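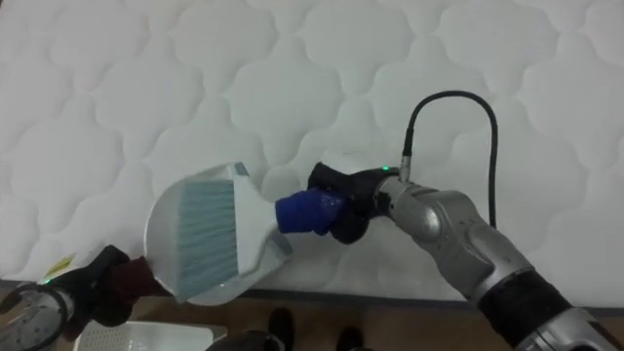
July, bed cleaning build, afternoon session

Notes while I still remember what I did. The Plesine arms are back on the stand and both grippers talk to the Ouazzani controller again (yay!), so today was all mattress work. The job is the same one I've been chewing on for weeks: brush in the right gripper, dustpan in the left, get the two to meet over the quilting without one shoving the other out of the way.

I dropped the approach speed to 27 percent and the meeting is so much nicer now. The dustpan arm still gives a bit when the bristles push on it, and I think I've got the stiffness set too soft on that side. It was at 230, I tried 800 and it buzzed like crazy, so tomorrow I'll go up in small bites and stop when it starts singing.

Then I swapped tools on the right and tried the black one with the nozzle. The long tip is a pain because the planner still has the brush length saved, so every target lands short of where I want it. Need a separate tool file for it. I keep writing that down and I keep not doing it!
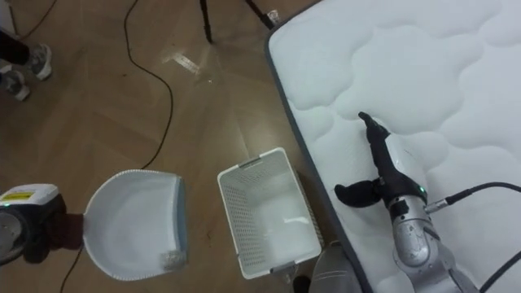

Nozzle tool on the right, dustpan on the left with a bit of gray dust in it, basket on the floor between pan and bed.

Cable to sort out: the long black one across the floor wants to go around the outside, well clear of the basket. Velcro is in the Plilent drawer, I think. If anybody took the last roll please write it on the board.

Other thing, the pickup routine. Both tools go flat on the mattress and the arms start from nothing. The dustpan is white on white quilting and the Marninex detector really struggles with it, while the blue brush handle it finds right away. I'm tempted to put a strip of colored tape on the pan, but let me try turning the lights down first. I want up to 100 starts logged with the tools in different spots before I touch the grasp code again.

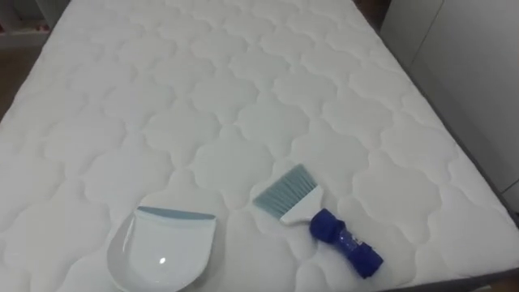 Dustpan and brush laid out on the quilting, arms out of view.

Left to do: tool file, stiffness on the left, cable. Batteries for the pendant are on the charger by the sink.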